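Bench Talk > Gears and Small Drives > Cloth under a gear plate, yes or no?

tansy_lathe wrote:
Evening, everyone! I've been putting small planetary sets together on a round steel plate, the kind with the big hole in the middle and the gears on little posts, and I've gone over to a dark gray cloth on the table. I love it (gears don't roll off and the steel is so easy to find), but my brother-in-law swears by a bare bench. What do you all do?
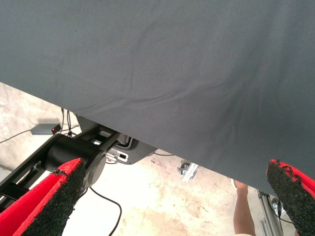
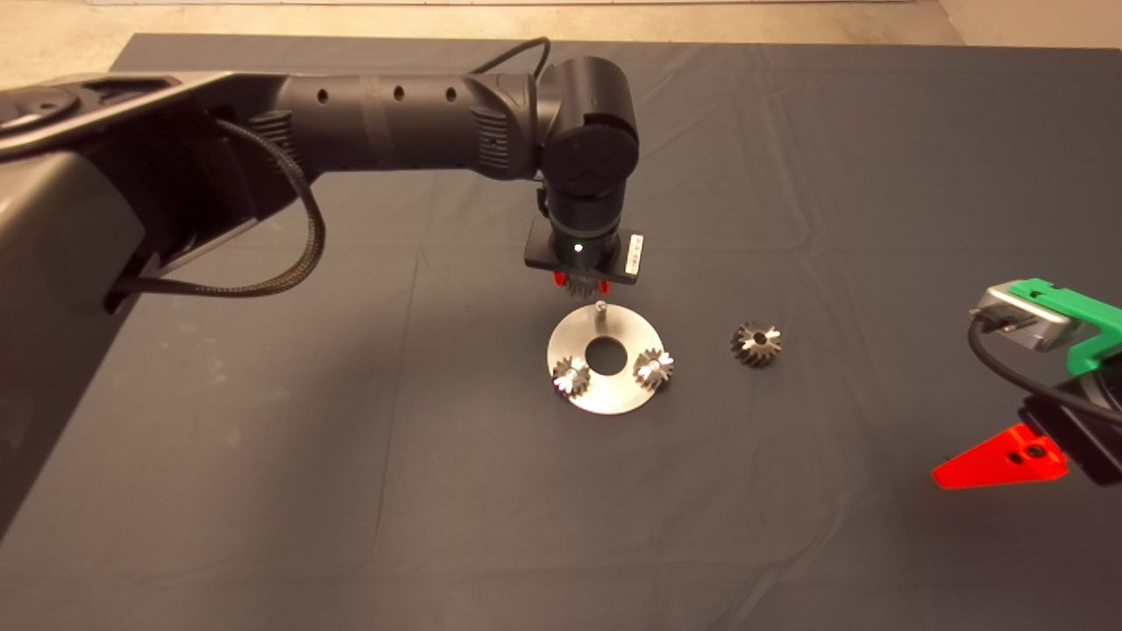
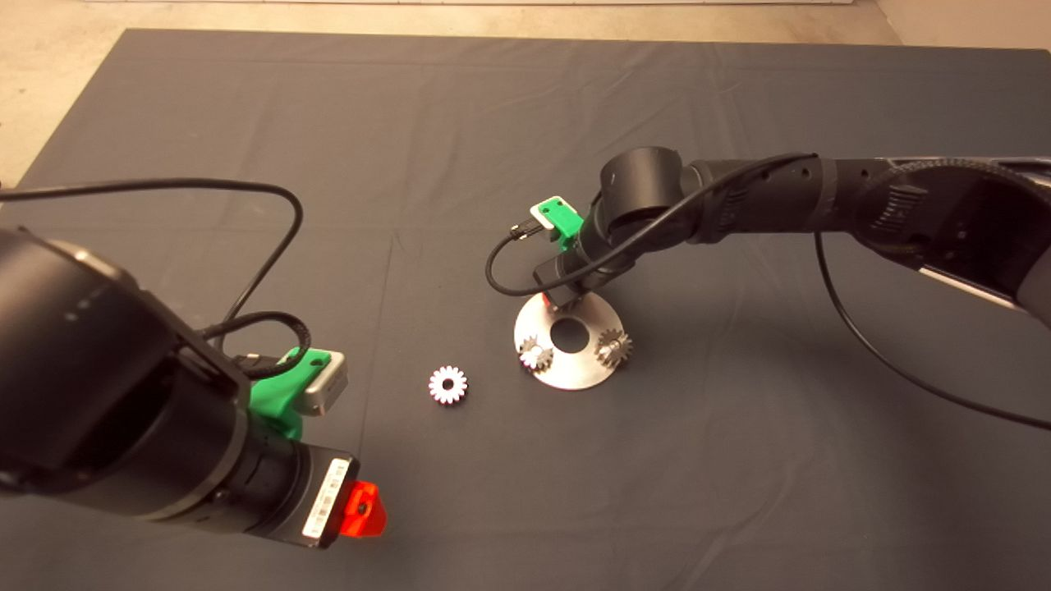
The cloth with two red gripper fingers and the floor below its edge first, then two of the plate with its gears.

oldpinion63 wrote:
Pretty setup, but I'm with the brother-in-law, I'm afraid. Cloth creases, and a plate sitting on a crease can rock while you're trying to drop a gear on its pin. Mine's on bare maple and has been for years.

Katalin Boros wrote:
Oh, I have to disagree, dear! Iron it, pull it snug, and a flat disc sits just fine. I bought a Farnow bench cloth in April and I'm still pleased with it. Do shake it out before you grease anything, though, as lint loves a gear tooth.

oldpinion63 wrote:
Lint is exactly my complaint, Katalin.

tansy_lathe wrote:
Fair enough, both of you! I'll get the iron out, fold lines and all, and try the next set on bare wood so I can compare. Does maple need any finish on it?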